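Sarkik project reaches first collection milestone in robotic suturing

The Sarkik project, which is gathering recorded examples of surgical stitching for use in training a learning system, has completed the first stage of its collection work. The project is led by the Clullari Institute in partnership with Urkau, which supplies the recording software, and Stetsiuk, which maintains the robotic equipment.

A total of 2,287 recorded attempts have now been entered in the project archive. They were produced over three months by 39 trained operators, each of whom guided the robotic instruments by hand from a console while the position of the arms, the movement of the grippers and the view from the small wrist cameras were stored together. Work is carried out on tissue samples on the bench, and no patients are involved at any stage.

The wrist cameras sit very close to the instruments. They were chosen so that the learning system would receive a near view of the needle and thread, in addition to the wider view used by the operator. Strong lighting is needed at such short range, and the recordings vary a good deal in brightness as a result. The project has decided to keep this variation in the archive, on the grounds that a system trained only on evenly lit material would be poorly prepared for ordinary working conditions.
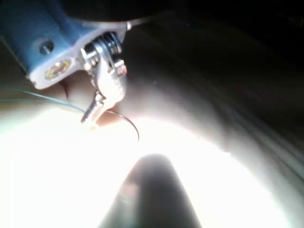

Surgical trainees consulted during the first stage asked whether failed attempts would be kept as well, remarking that a dropped needle or a slack knot had often taught them more than a clean stitch. The project has confirmed that they will be. Attempts that end early are labelled as such and stored beside the completed ones, with a short note from the operator on what went wrong.

Each recording is checked before it is accepted. Reviewers look first for gaps in the data - most often a short loss of signal from one of the cameras - and then mark the main steps of the task, from picking up the needle to tying off the thread. Recordings that cannot be marked with confidence are returned for a second opinion. Where the two reviewers disagree, both sets of marks are kept.

The task itself has been kept narrow. Operators work on short, straight cuts using a curved needle and blue suture thread, and are asked to stitch at their normal pace. Earlier trials at the Clullari Institute had used foam pads, but these were set aside when it became clear that the material did not stretch or tear in the same way as tissue.

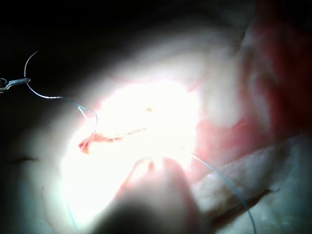 Next stage

Stage 2 will begin in April and will add longer cuts and a wider range of thread. Operators who took part in the first stage will be invited to continue, and further places will be offered to partner training centres. New operators will complete an introductory course at the console before any of their work is recorded.

Urkau will release an updated version of the labelling software before the new recordings start. A written guide to the archive, covering file layout and the terms on which research groups may apply for access, is being prepared and will be published on the Sarkik project pages.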